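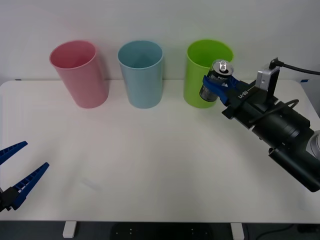

Colored Cups in the Lockwood Hall Common Room: Project Report

Arif Howlader
Submitted Friday, July 29, 2022

Background

The common room on the second floor of Lockwood Hall is shared by 39 students in the summer term. Most of them drink canned soda or juice poured into a cup, and until this term the cups were paper. The hall ordered them by the carton, and the last carton held 3,000. Many were used once and left half full on the windowsill. My project tested whether a few reusable plastic cups in different colors would be used in their place, and whether people would put them back.

Choosing the cups

I looked at two kinds. The Plikmont cups were heavier and came only in white. The ones from Plundura were cheaper and came in pink, light blue and green, all in one shape. I bought the Plundura cups. They are wider at the rim than at the base, so they stack, but for the trial I kept them unstacked. In a stack only the top cup gets used, and the color underneath is hard to see.

Each color stood for a use. Pink was for juice, blue was for soda, and green was for water. The idea came from the dining room at Ruston, where my sister works and where the mugs for the different tables are colored the same way.

Setting up the table

I used a white table pushed against the wall. A cup left in the middle of a table gets knocked by bags and elbows, so the cups went in a row at the back. I tried three orders before settling on pink on the left, blue in the middle and green on the right. 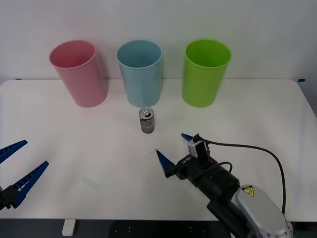 The distance between the cups mattered more than the order. When they stood close together, people picked one up and moved the next one with the same hand, and after a day the row was a cluster in one corner. With bare table between the cups, each one had its own place, and there was room in front for a can while it was being opened. A can standing directly in front of the blue cup, as on our table, also tells the next person which color is for soda. I had planned to print labels for this and did not need them. The one trouble was the pink cup, which would sometimes sit at a slight tilt next to the others. I did not work out the cause.

The trial

The trial ran for 14 days. Students wrote a tally mark on a sheet by the door each time they poured a drink, with one column for the plastic cups and one for paper. The paper cups stayed in the cupboard and anyone could take one. Each evening I washed the plastic cups, checked the insides for stains and set the row out again.

The sheet showed 327 drinks in total, and over half were in the plastic cups. Paper was still used most on weekends, when several people came in together and there were not enough cups on the table. The color rule was kept fairly well for blue and green. Pink was used for anything.
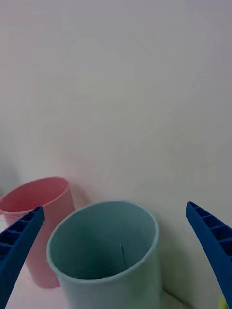
Problems and changes

Straight sides would be easier to wash by hand than tapered ones, and I would look for that shape next time. The inside of a colored cup also looks darker than the outside when it stands against the wall, and a little leftover juice is easy to miss. I started holding each cup up to the window before putting it back.

The tally sheet depended on people remembering it. A few told me they had skipped it in the morning, so the real total is higher than the one I have given. I also did not record which students used which cup, and I can't say if the same few people did most of the reusing.

The cups will stay in the room through December. I have asked for a second set of each color for weekends, and the paper cups will move to the storage closet down the hall.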